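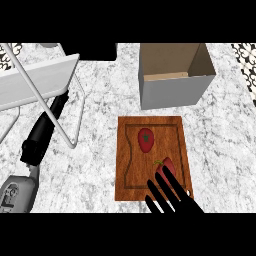

# Raltlow: Kitchen Sorting in Simulation

Student project, Prostudbridge robotics club, December build.

The render at the top of the page comes from the Raltlow kitchen environment. A tomato and a bell pepper lie on the cutting board, with the open box on the counter past the top edge of the board. One black finger of the hand is over the pepper, near the stem. The drying rack is to the left.

## Task

Move both items from the board to the box. An episode ends when the two are inside or the time limit runs out. Contact with the rack is logged as a fault but does not stop the run.

## Setup

- Scene and object meshes: Hazel Obi
- Hand control and finger limits: Lalit Dwivedi
- Logging and replay: Noémi Hegedűs
- Faculty review: Hauwa Briggs

The team logged 2,815 episodes for this build. Start poses for the tomato and the pepper are drawn at random within the board outline -- the board itself stays fixed.

## Known issues

The pepper is harder to grasp than the tomato. Its collision mesh is a single convex hull, so the grooves between the lobes are missing and the fingertips slide. Hazel is splitting the mesh into 4 parts. Friction values are unchanged from the previous build.

Replay files are on the club drive under Dvorak. Ask Noémi for access -- the folder is read-only by default.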